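Festlow library names its book of the autumn

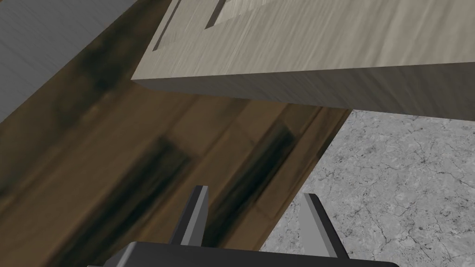 28/09/2026

The readers of Festlow have chosen "The Salt Ledger" by Nayara Camargo as their book of the autumn. The novel received 206 votes out of roughly 400, well ahead of the other titles on the list. It is the first time that a translated book wins since the vote was started.

The story takes place on the small island of Ustisholm, where two sisters come back to sell the house of their father and find that he has been writing down the weather, and the secrets of the neighbours, for his whole life. It is a slow book in the beginning. After the third chapter, when the younger sister reads the notes for the winter of her own birth, it becomes very difficult to put it down.

Camargo wrote the novel in Portuguese and the English version was made by Oisín Hanrahan, who lives near Festlow and has given several evening talks at the library. "The islanders speak very little, and each word has to do a lot of work," he told us. "I changed the first page more often than all the rest together." He is now translating her earlier stories, which the publisher Nurnia plans to bring out in April.

The library has bought 9 extra copies for lending. They can be kept for 2 weeks and cannot be renewed while other readers are waiting. A large print edition is ordered but has not yet arrived. The audio version can be borrowed with the normal library card.

A reading evening with Hanrahan will be held in the upstairs room later in the autumn, and the date will be put on this page and on the board at the entrance. Entry is free, but please give your name at the desk. Readers who would like to send him a question before the evening can leave it there too, on paper, in English or in Portuguese.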